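Chapter 7
Chores at the Edge of What Machines Can Do

7.1 The problem of the ordinary table

Factories have used robot arms for decades. They weld car bodies, stack boxes on pallets and place parts on circuit boards, and they do it well because the part arrives in the same position every time. A home offers no such help. A person who clears a table deals with objects of many sizes, in any order, left wherever the last person put them.

This chapter asks how much of that work a machine can do today. We start with a single chore, moving fruit between a table and a basket, and use it to introduce the terms you will need in later chapters. The chore looks simple. A three-year-old can do most of it. It also contains nearly every difficulty that comes up in laundry, dishes and shelf stocking.

Consider what the basket adds. On an open table, a gripper can come at a fruit from almost any side. Inside a basket the fruits touch one another, and the rim limits the angle of approach. Closing on one orange may push its neighbor into a tomato. The machine has to choose which fruit to take first, and a poor first choice makes the second one harder.

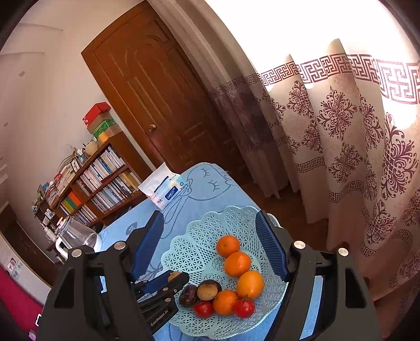
Harklow, a site manager whose comments on an early draft of this chapter we have kept, thought the basket was the wrong place to begin. In a packing room the hard part is speed, the comment ran, and a machine that picks every fruit correctly is still no use if a worker has finished the crate before it has emptied one corner. We agree that speed matters, and Section 7.4 is given over to it. For the moment we are concerned with whether the task can be done at all.

Three questions will help you judge any claim about a chore robot. Was the machine tested on objects it had met before? Did a person step in during the test? What counted as a success? A report that leaves these out tells you very little, however good the video looks.

The Pevik trial, which we return to throughout the book, shows why. Over one December the team recorded 518 attempts to pick up a piece of produce and place it in a container. Of these, 464 ended with the item in the container. That is a success rate of just under 90 percent. When the team counted only attempts in which the item was also undamaged and no other item had been moved out of the container, the number fell to 268, or a little under 52 percent. Both figures are correct. They answer different questions.

Shape and surface account for part of the difference between one fruit and the next. A mangosteen has a hard, thick rind and will stand a firm squeeze. A ripe tomato will not. A longan is small, so a slight error in position that would not matter with a mandarin can leave the fingers closing on air. A person adjusts for all of this without thinking. A machine must either measure it or learn it from many examples.
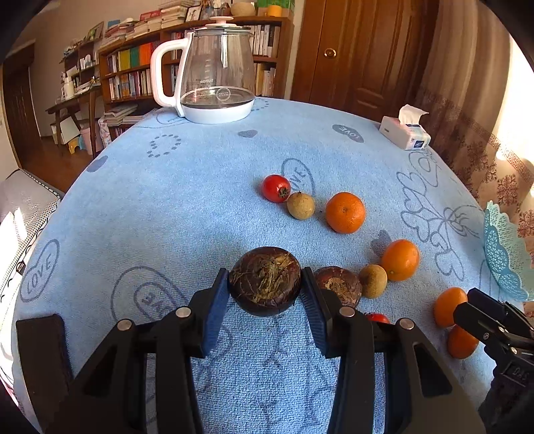
7.2 Grasp, hold and release

It is useful to divide a pick into stages. In the approach, the fingers move to either side of the object. In the grasp, they close until there is enough friction to lift. In the hold, the object travels, and the grip must survive the movement. In the release, the fingers open and the object comes to rest.

Students tend to focus on the grasp. The release deserves equal attention. A round fruit let go too high will bounce or roll, and one let go too low may be pressed into the fruit beneath it. In the Santoso kitchen study, many of the recorded failures came after a perfectly good grasp.

Small round objects make the stages easy to tell apart. With two flat fingers, the safest grip passes through the middle of the object. If the pads meet it above its widest point, squeezing tends to push it down and out. If they meet it too far to one side, it turns.

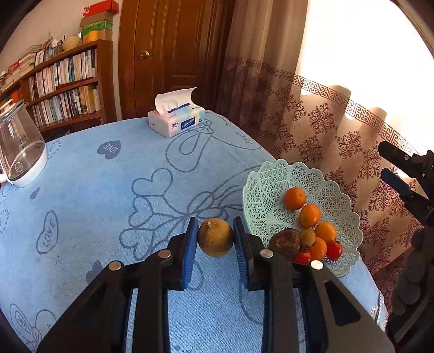 Ribbed or soft pads reduce the risk by adding friction, and they forgive small errors. They do not remove the need to aim. The Grorkon test bench, described in Exercise 7.6, lets you vary the pad material and the closing force separately, so that you can see how far one makes up for the other.

As you read the next section, keep a chore from your own home in mind and write down its stages. Mark the ones where you rely on touch more than sight. Those are the stages where present machines are weakest, and we will refer back to your list when we discuss sensing in Chapter 8.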